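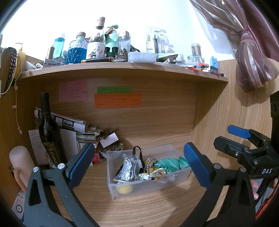 Data Retention Working Group
Minutes, May 15, 2022

Present: Zhuoran Gu (chair), Elisa Sartori (minutes), delegates from Kasora, Holano and Birholm
Apologies: Mohammadi

1. Previous minutes
Approved with one correction to item 4: "processor" should read "controller."

2. State breach notice rules
Z. Gu summarized the draft bill. Companies holding records on 1,000 or more residents would have to notify them within 90 days of finding a breach. The Kasora delegate asked if the period starts at detection or at confirmation. The text does not say. Gu will write to the bill's sponsor.

3. Minors' accounts
The draft sets the age of consent for data sharing at 16. Holano objected to the age check in section 3, which would require collecting more personal data than the service now holds. Birholm supported the section as written. No position adopted -- item carried to the July meeting.

4. Log retention
E. Sartori presented the revised schedule. Server access logs to be deleted after 90 days, except those under legal hold. Adopted, Holano abstaining.

5. Member survey
200 responses received. Free-text answers still need to be stripped of names before circulation. Action: Sartori.

6. Other business
Mohammadi's written comments on encryption of backups were received too late for discussion and will be attached to the next agenda.

Meeting closed.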